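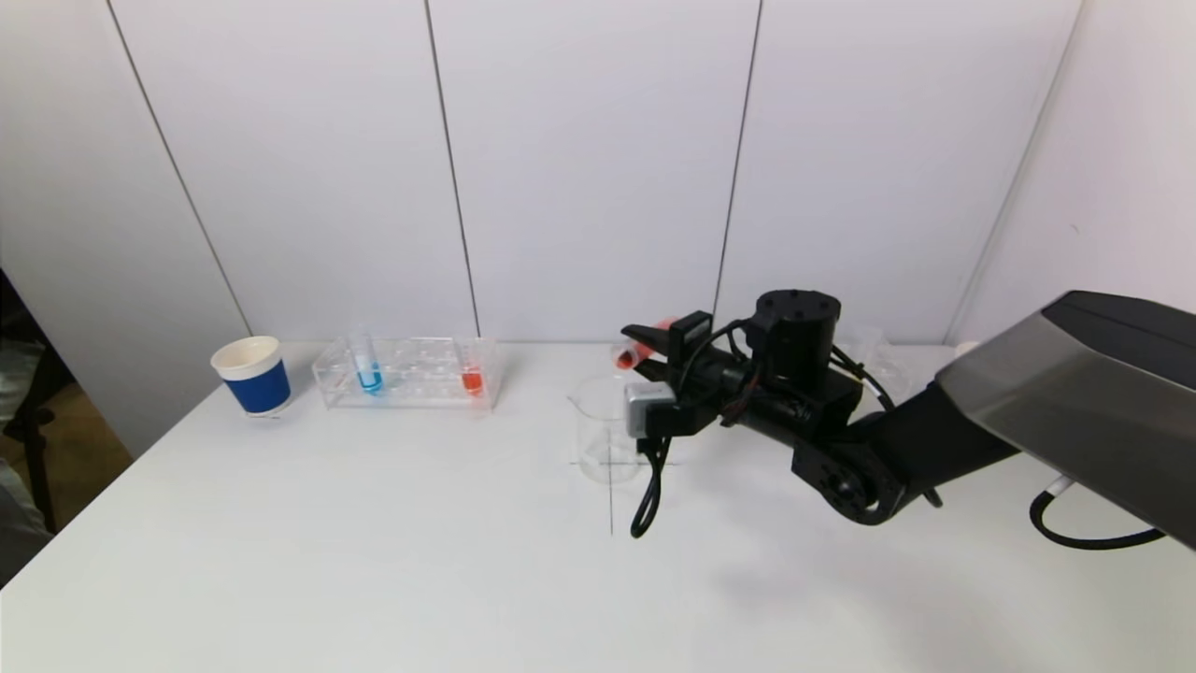 I have owned the Kaltora tomato press since last August, which means it has now been through one full glut of plum tomatoes, a second smaller one, and a strange week in October when my neighbor left three grocery bags of quinces on the porch and I got ambitious. I feel ready to say something useful about it.

First, a little about the one it replaced. For years I used a hand-cranked Dal Bello that came to me from my husband's aunt, a heavy old thing with a clamp that never quite fit the edge of any counter we've had. I loved it dearly. It made beautiful smooth passata, and it also gave me a sore shoulder every summer, and when the handle finally stripped I cried a bit and then went looking for something with a motor.

The Kaltora comes in a box bigger than you'd expect, and the instructions are the folded kind that never go back the way they came. Putting it together took me 12 minutes the first time, most of that spent working out which way the spiral goes in (the flat end faces you — the drawing makes it look the other way around). After two or three batches your hands know it and you don't think about it anymore.

Now, how does it do? Very well, I'm happy to say! Ripe plum tomatoes go through like nothing at all. I cut them in half, let them sit in a colander with a little salt while I have my coffee, and feed them in a handful at a time. The skins and seeds come out the side in a dry little rope, and I run that through once more and get a surprising amount of good thick pulp for my trouble. With the Dal Bello I needed three passes. Big slicing tomatoes are a bit messier, and if you hurry them the juice backs up in the hopper and finds its way down your sleeve. Ask me how many aprons I went through.

The quinces did go through, but only after a good long simmer, and the motor made a noise I didn't care for. I wouldn't do it again. For apples, though, it's lovely, and my applesauce has never been smoother.

Two complaints. The splash guard is thin and pops off if you bump it with a bowl, which I do constantly. And the fine screen is a real nuisance to clean if you leave it even half an hour. Dario Fontana, who taught the canning class I took at the grange hall, told us to drop the screen into cold water before you even turn around to look at your sauce, and he's right. Cold, mind you, as hot water seems to set the pulp in the holes. I use an old soft toothbrush after that, working from the outside in.

It's loud, too. Not blender loud, but enough that the dog goes and lies down in the hall.

I did try my sister's Grelden over a weekend at her place. It's quieter and prettier, and it has a much deeper hopper, but the pulp came out looser and I ended up cooking it down an extra hour. If you mostly make soup, you might like hers better. For sauce and for paste I'd stay with mine.

The berry screen is sold separately, which annoyed me, and I haven't bought it yet. I may before the blackberries come in. If anyone has used it for jam and can tell me whether it really holds back the seeds, please leave a note in the comments — I have a whole hedge of them along the back fence and very little patience for cheesecloth.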